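五月去看 Skimura 的织物护理开放日

我在中文里生活了好几年，写长的文章还是很慢。这一篇是朋友要我写的，她没有去成，想知道值不值得坐那么远的车。我把当天的笔记整理出来，顺序差不多就是我走的顺序。

Skimura 是一家做毛衣修补和洗护的小公司，在一栋旧的纺织大楼里，租了楼上的半层。每年他们开放一次，让客人进去看衣服送来以后经过什么地方。报名要在网上填一张表，除了名字，还要写你打算带什么衣服。我写了“一件羊毛开衫，右边袖肘有洞”。后来知道，这一栏是真的有人看的。

早上九点半集合。从地铁站出来要走一段上坡路，路牌不太清楚，我在一家卖五金的店前面转错了弯。到的时候门口已经有人在排队，大家手里都提着袋子。签到的是 Joyce Masanja，她给每个人一张布做的小标签和一根别针，让我们自己写名字，然后别在带来的衣服上，不是别在身上。我先别在身上了，她笑着帮我换过来。

电梯很小，我们分组上楼。我们这一组由 Doina Dimitriou 带，她负责收件和检查。她说话很快，但是遇到专门的词会停下来，看大家有没有跟上。我很感谢这一点，因为中文里关于针织的词我认识得不多，比如“罗纹”“锁边”“掉针”，都是那天才真正弄明白的。

第一间是收件室。墙边是铁架子，每一格放一个布袋，袋口挂着编号。Doina 取下来的那一袋是 521 号，里面是一件小孩的套头衫，领口松了。她没有马上看领口，先把衣服翻过来，看里面的接缝，再对着窗户举起来，看哪里透光比较多。她说，客人写在单子上的毛病常常只是一个，但是衣服薄的地方不止一个，如果只补那个洞，旁边很快又会破。检查的结果写在一张卡片上，卡片以后一直跟着衣服走，不跟着袋子走。

有一位先生问，为什么不用电脑登记。Doina 说电脑也有，卡片是给手上正在做活的人看的，手上有线的时候不方便去碰键盘。

第二间是洗涤室，我觉得是最热的一间，大家都脱了外套。水槽很深，比家里的深很多。讲解的是 Bheki Hendricks，他在这里做洗护。他的办法其实很朴素：水温和手的温度接近，洗剂先化开再放衣服，衣服在水里只按不搓。他特别讲了漂洗的时候水温不能忽然改变。很多人洗的时候用温水，漂的时候直接开冷水，羊毛就缩了。我在家里就是这样做的，所以听到这里有一点不好意思。

他还讲了怎样把水去掉。不要拧，把衣服放在大毛巾上，连毛巾一起卷起来，用前臂从一头压到另一头，换一条干毛巾再做一次。他卷得很紧，看起来像在做面食。有人请他再做一遍，他就再做了一遍，还让后面的人换到前面来看。

洗涤室里有一张价目表贴在门后面，我抄了一部分，但是不确定明年会不会改，所以不写在这里。可以说的是，手洗和修补分开算，如果只是去毛球，可以等着拿。

再往里走是平铺和整形的地方。我原来想象的是很大的白色工作台，像医院那样。Skimura 在这里的布置比较像一个人家的卧室，床上铺着毯子，衣服就摊在床上做。Ginevra Farina 是教整形的人，她的解释是，客人回家以后没有工作台，只有床，所以在床上教比较有用。 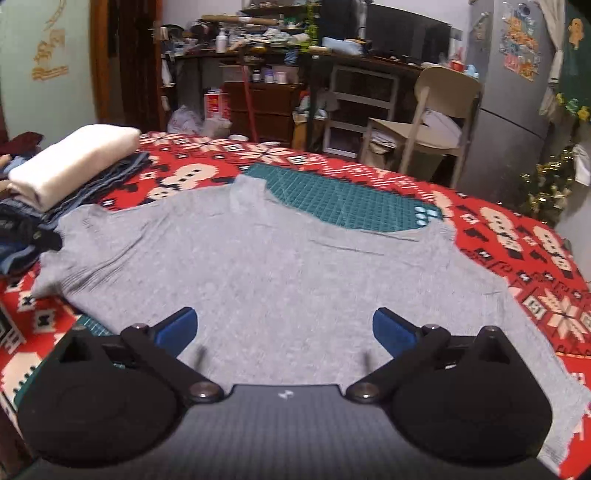 文｜Amancay Toledo

那件灰色的长袖毛衣是我当天看得最久的一件。它几乎是平着摊开的，两只袖子向两边伸出去，毛线上有一些很浅的小点，远看是纯灰，近看就不是。下面垫着一块青绿色的切割垫，上面印着白色的细格子。我在家里也有一块切割垫，一直只用来裁纸，没有想过可以放在毛衣下面。

Ginevra 讲格子的用法：把身体两侧的边对着同一条线，左右就容易放得一样。眼睛很会骗人，尤其是低头看自己面前的衣服的时候，靠近自己的那一头总觉得比较宽。她让我们先凭感觉摆，再去对格子。我用的是自己的开衫，凭感觉摆的，对了以后发现左边高出两格。

摆袖子比摆身体难。袖口的罗纹会自己缩起来，堆成一道一道的褶子，这时候不要去拉袖口，要从肩膀开始，用手掌轻轻往下推，推到哪里平到哪里。她说急的人都从袖口拉，袖子就越来越长。旁边一位女士马上承认她家里有一件毛衣的袖子已经盖过手指了。大家都笑，她自己笑得最厉害。

领子的做法是最后讲的。领口那里毛线比较厚，会鼓起来，这是正常的，不要用力压平它。压平的领子穿上以后会往外翻。可以用手指沿着领口走一圈，把它扶正，然后就不要再碰了。

这里我要说一点关于毯子的话，虽然和洗护没有什么关系。毯子是很亮的红色，北欧风格的花纹，有米白色的大雪花，还有锯齿形的带子和小方块。我外婆家有过一条差不多的，颜色没有这么亮，我们冬天在上面打牌。我问 Ginevra 这种毯子会不会把颜色染到浅色衣服上。她说问得对，红色的东西在第一次下水以前都要小心，湿的浅色毛衣不可以直接放上去，中间要隔毛巾或者垫子。她教了一个检查的方法：用一块湿的白布在不显眼的角上按一会儿，看白布上有没有颜色。

毛衣的左边放着叠好的蓝色牛仔衣物，深浅不同的几种蓝叠在一起，最上面是一块叠着的米白色的东西，再过去还有一件暗红色的，没有叠，堆在那里。有人问牛仔和毛衣可不可以放在一个柜子里。Ginevra 的回答是可以，但是重的在下面，轻的在上面，毛衣不要被压在一叠牛仔裤的底下。深色的新牛仔裤也会掉色，和浅色毛衣之间最好放一层薄纸。

接着是我们自己练习叠毛衣。她教的方法和我习惯的不一样，我写下来给朋友看：

毛衣正面朝下摊平，肩膀对齐。
一只袖子横着折过背后，再在肘的位置往下折，让袖口朝着下摆。
另一只袖子同样做。
从下摆往上折三分之一，再折一次，翻过来。

这样叠出来领子在正面，中间没有竖着的折痕。如果毛衣很厚，最后一次不要折，卷起来也可以。我做了五次才比较整齐。Ginevra 看了以后把我的袖子打开，重新折了肘的地方，她说肘折得太尖，那里本来就容易破。我的开衫正好破在那里，所以我没有办法反驳。

中午休息的时候有汤和面包，在走廊里站着吃。汤是扁豆的，有一点咸。走廊的架子上卖他们自己的东西，有羊毛梳、补衣服的木蘑菇和 Rultitz 的线。Rultitz 是给他们供线的厂，颜色卡很长，拉开来比桌子还长。我买了两小团灰色的，因为我的开衫也是灰色，但是回到家在日光下一比，线比衣服偏绿。给要去的人一个建议：拿着衣服和线一起走到窗边去看，走廊里的灯是黄的。

下午是修补室，也是大部分人真正想看的。这里的光线最好，桌子都对着北面的窗。每张桌子上有一盏可以弯的灯，一个放线头的碟子，还有针插。带我们的人介绍了两种做法，一种是让补的地方看不见，一种是故意让它看得见。看不见的那种要从衣服里面不重要的位置取一点原来的线，比如接缝里多出来的部分，然后照着原来的针路一针一针地走。时间很长，价钱也高。看得见的那种可以选颜色，一般用编织补法，先拉竖线，再横着一上一下地穿过去。

我选了看得见的，学得很慢。竖线要拉得不松也不紧，这个“不松也不紧”我听了好几遍，还是要自己做了才懂。太紧的时候布会皱，像一个小小的嘴巴。我拆了两次。第三次老师说可以了，不过她说可以的时候看了一下时间，所以我不知道是我做得可以，还是时间差不多了。

在修补室里也可以问别的问题。我记下来的有这些：

羊毛衫不需要每次穿了都洗，挂在通风的地方过一夜，味道就会走掉很多。挂的时候不要用细衣架，可以搭在椅背上。

毛球用梳子去的时候，衣服下面要有平的硬的东西垫着，只往一个方向梳。

防虫的木块过一段时间没有味道了，可以用砂纸磨一下表面。

收起来过夏天以前一定要洗干净。虫子喜欢的是有汗和食物痕迹的地方。

最后一站是打包。衣服叠好以后用薄纸包，再放进布袋，跟卡片一起。布袋是 Brernar 做的，下次送衣服来可以再用。Joyce 在这里把早上的布标签收回去，如果想留作纪念也可以不还，我留了。

关于不太满意的地方也应该写。第一，洗涤室太小，站在后面的人听得见但是看不见，除非像我们那样提醒讲解的人换位置。第二，中文的讲义里有些词和讲解的人用的词不一样，讲义写“定型”，Ginevra 说“整形”，我开始以为是两个步骤。我问了，是同一件事。第三，厕所在楼下一层，钥匙只有一把，要排队。

去的方法：坐地铁以后走路，上坡，看到五金店不要转弯，再往前走到有蓝色大门的地方。也可以坐公共汽车到坡顶，不过车很少。推婴儿车的人要提前打电话，电梯门很窄。下一次开放的报名在四月开始，平时星期一他们不收件，打电话也没有人接。

价格方面，参观不要钱，修补的练习要付材料费，当场付现金。带去的衣服如果没有补完，可以留在那里请他们补，也可以拿回家自己做，他们会在卡片上画出还剩下哪一些。我的开衫拿回家了，右边的袖肘现在有一块方形的补丁，用的就是那团偏绿的灰线，左边有一个角还要再穿几行。

朋友问我木蘑菇要不要买。我自己没有买，用的是一个旧的木球，从楼梯扶手上掉下来的那种，也很好用。Rultitz 的颜色卡他们不卖，可以在走廊里慢慢看。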